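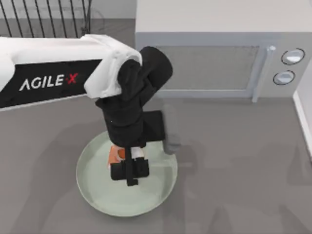
Trodix kitchen arm

The Trodix kitchen arm is a hobby automation project started by Glenys Ngata at the Gokalton shared workshop. Its stated aim is an arm that can handle small items on and off a plate next to a microwave oven. Much of the work so far has been done in simulation, and claims about the physical build should be read with that in mind.

Design

The simulated setup uses a white and black arm marked "AGILE X" with a black parallel gripper. The kitchen is reduced to a few props, among them a shallow round plate in pale green and a gray microwave with two knobs. Nothing in the project notes explains how the gripper would cope with a real door handle, a greasy rim or a plate that slides.

Build

The bench version, known as Zokik, was begun in November. It has a homemade base and 2 secondhand power supplies, one of which has been replaced. Members put the cost at almost 700 dollars, a figure that leaves out workshop fees and the arm itself.

Claims and criticism

The project page says the control program was trained on 17 recorded runs and "works reliably." No success rate is given, and the term is not defined. Watkins, a newsletter for home builders, asked for the logs and received 11 files, none of them from the bench – all were simulator output.

Ngata has replied that simulation is a sensible first step. Few critics dispute this. Their complaint is with the word "kitchen" in the name, as the bench has no microwave.

See also

Gokalton shared workshop
Robot simulation
Parallel gripper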